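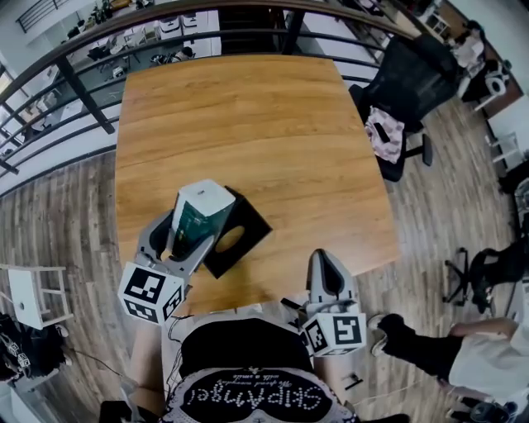 Re: [sandu-house] what's staying on the big table

Home | Archive | Threads | Search

Bianca Ene wrote:
> Can we please agree on what lives on the table by the black railing?
> I cleared it in July and it filled right back up. Also, does anyone
> want the mesh chairs? Harkden will take them for parts.

Hi Bianca, hi all,

Please don't give away the chairs! I sat in one for 3 hours doing my Zilton paperwork and my back was fine, which I can't say for the kitchen bench. The pink and white cloth can stay on the seat too, I like it (it could use a wash, I'll throw it in with my towels).

As for the table, my vote is the black tissue box and that's it. I know Nelu wants it square to the edge, but it gets bumped crooked every time somebody reaches for it, so let's just live with that. The tall white and green carton should go on the shelf with the other boxes. It's too easy to knock over next to the tissues, and I'd love to see more of that nice orangey wood.

Oh, and the white stool is great for plants. Veronica has 2 ferns looking for a home, if she hasn't promised them to Ninine already.

I can do shelf space after the 7th. Somebody remind me!

Radu

Shares: 21 | Comments: 3

Laurențiu Anghel: Keep the chairs. Carton to the shelf, yes.

Veronica Tănase: One fern is taken, the other is yours.

Nelu Pop: I will keep straightening the tissue box.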